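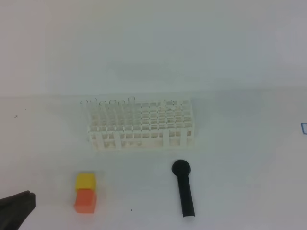
Corey Baxter wrote to me after my last post to say that I was wasting my evenings, and that if I wanted the arm to learn anything worth having I should stop collecting so many examples of the same thing done the same way. Fewer and messier, was the gist of it. I read the message over my toast on Monday and was cross with it until lunchtime, and then I spent the rest of the week doing more or less what it said.

So, where have we got to? For anyone who has wandered in lately (hello!), I have been teaching a robot arm to tidy a small table by steering it through the job myself, over and over, and saving each go as an example. The learning program, which I call Hoani because everything in this house ends up with a name, looks at all those goes and tries to work out what my hands would do next. I steer, it records, I put everything back and we start again. It is a bit like teaching somebody to knit by sitting beside them and holding their wrists.

My target for the first batch was 500 goes. That seemed a grand sort of number when I wrote it on the calendar in September, and it seems rather less grand when you are on the twenty-somethingth of an evening and your tea has gone cold again. Most evenings I manage 26 before my concentration goes, and I have learnt to stop there, as the goes I record when I am tired are dreadful. I drift, I dither over the blocks, I close the gripper too soon and have to open it again. All of that goes in the recording, and Hoani has no way of knowing that the dithering was me wanting my bed.

That brings me back to Corey's point. When I sat down and watched a whole evening's worth in one sitting, which I should have done weeks ago, I could see the trouble straight away. I am a creature of habit. The rack went at the back, the blocks went on the left, one on top of the other, and after the first hour I was coming in at them from very nearly the same side every time. A lovely neat set of examples, and all of them telling the program that yellow things live in one particular spot on earth. I moved the blocks the width of my hand to the right, let Hoani have a try on its own, and it went confidently to where they used to be and closed on thin air. Poor thing. I did feel it was my fault.

The new rule, then, is that nothing goes back where it came from. I shuffle the pipette bulb about, I turn it so the stem points some other way, I take the blocks apart and put them together again with the yellow one sitting a bit off true. I have also started beginning some goes with the arm in an awkward place, half turned away from what it wants, so that there are examples of getting out of a muddle as well as examples of never having been in one. Those are slow and rather ugly to watch, and I think they may be the most useful ones I have.

The white things are still my great worry. I chose a white rack and a white table under a pale wall, and then I went and put clear glass tubes in the rack, which shows you how much thought I gave it. I can barely make out the rims myself on some of the recordings. I did wonder about painting the rack, and I got as far as looking in the shed for a tin of something, but I have decided to leave it alone for this batch and see how badly it goes. If Hoani can't find the tubes then I shall know what to change first. The black bulb and the bright blocks have given me far less bother.

The view from the gripper has been a great help with the smaller bits and pieces. From the fixed camera the little blue-edged square is hardly there when it sits out at the side, a thin line of blue and no more, and I kept forgetting I had put it out at all. From down at the fingers it is a different matter altogether, and you get a much better sense of how far there is still to go.
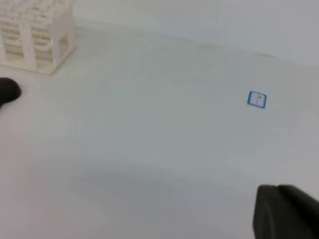 The blue-edged square from between the fingers, with the rack up in the corner.

I save both views for every go now, and it does fill up the disk at a frightening speed. I had been naming the files by hand (yes, I know) and ended up with two different evenings both called "blocks good", so last weekend I finally wrote a little script to number them and ask me for a one-word note when I finish. The notes are not very scientific. "Wobbly" comes up a lot. So does "fine".

I have been back through the old recordings as well and thrown out nearly 90, mostly the tired ones and a run where I had bumped the fixed camera with my elbow and carried on without noticing. It hurt to delete them! But I would sooner have a smaller pile that I trust, and I suppose I owe Corey a thank-you for that, which I will send when I have stopped being stubborn about it.

Next week I want to try the tubes properly, lifting one out and putting it into a different hole, and I have promised myself a go at it in the morning light before work instead of always under the same lamp. If any of you have done this sort of thing with glass, do leave me a comment and tell me how slowly you went. I am being very slow indeed and I still hold my breath.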